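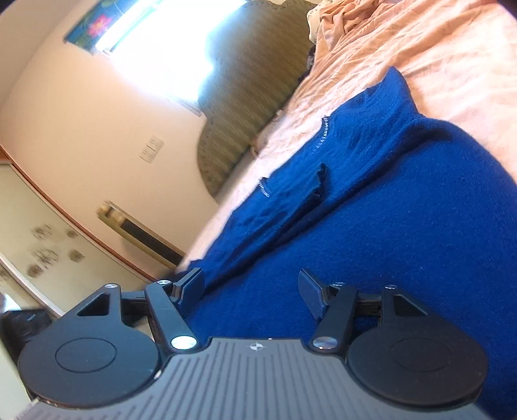 Winter Clothes Swap: where we are so far

Reading time: 2 minutes

Print this page | E-mail this page

Aug 9, 2026

Hi Bautista,

You asked for something short on how the Treltis money is being spent, so I'll try (you know me, though). The swap is set for November in the old school hall in Sumholm, and I've got the keys promised in writing this time!

Collecting started slowly. We had 6 drop-off points planned and ended up with 5, as the bakery on Alarcón Street changed hands and the new owners wanted their corner back. The library has more than made up for it – their bin fills up faster than I can get over there with the car. Sweaters and kids' coats are coming in nicely. Adult boots are not, and I'd like to put up a notice just for those before school starts.

Sorting is the part I guessed wrong in the application. I put down one evening a week and it needs two.

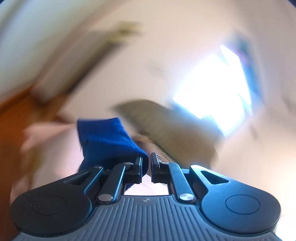 I've moved the second evening to Thursdays, and the Skevia laundromat is letting us have their big machines after closing for $30 a night, soap included. That wasn't in the budget, but the hall came in cheaper than I'd feared and the two nearly cancel out. Receipts are in the shared folder, apart from one for hangers that I'm still hunting for.

The mending table is going ahead too. We have 7 people signed up who can sew on a button or darn an elbow, and one who says she can fix zippers, so I'm being very nice to her.

Two things I need from you. Can we shift the leftover printing money to storage tubs? The cardboard boxes are getting soft at the bottom. And are you okay with the final report coming in after the swap, so I can put real attendance in it?

Next update when the flyers are back from the printer.

Contact us | © Sumholm Clothes Swap | Back to top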